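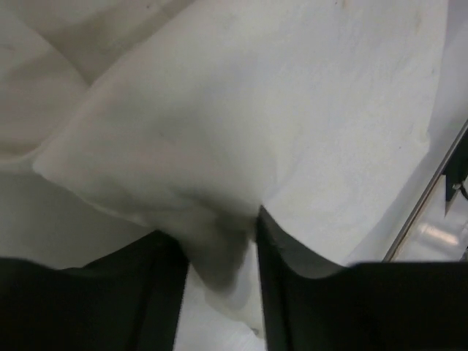
Vikness Flat-Weave Kitchen Towel, off-white

We've tried a lot of kitchen towels over the years, and the Vikness is the one we keep reaching for! It's a big, plain, matte cotton towel with no stripes and no border (we asked the mill to leave them off), and it gets better with every wash for a good long while.

The cloth weighs 267 grams per square meter. That's heavy enough to dry a roasting pan in one go, and still thin enough to fold into eighths and squeeze into a crowded drawer. New ones feel a little stiff. Give it 5 washes and it softens right up, and that's when it starts to drink up water the way a good towel should.

We leave the cotton unbleached, so the white leans a bit creamy and you may find a tiny darker fleck here and there. Those are bits of cotton seed, and they fade with washing. If you want a bright hotel white, try the Moka, same size and same hems.

Lovely for glasses, lettuce, rising dough, wrapping a warm loaf to take next door. We've used ours as a bread basket liner more often than we'd like to admit.

Details
100% cotton, woven at our Tondthorpe mill
Hemmed on all four sides, hanging loop at one corner
Machine wash warm, tumble dry low
Skip the fabric softener, it stops the cotton from soaking things up
Shrinks slightly in the first wash, and we cut it larger to allow for that

Sold singly or in a bundle of 14. Item number 835. The next batch comes off the loom in April, and the Quiroga apron in the same cloth will be back then too.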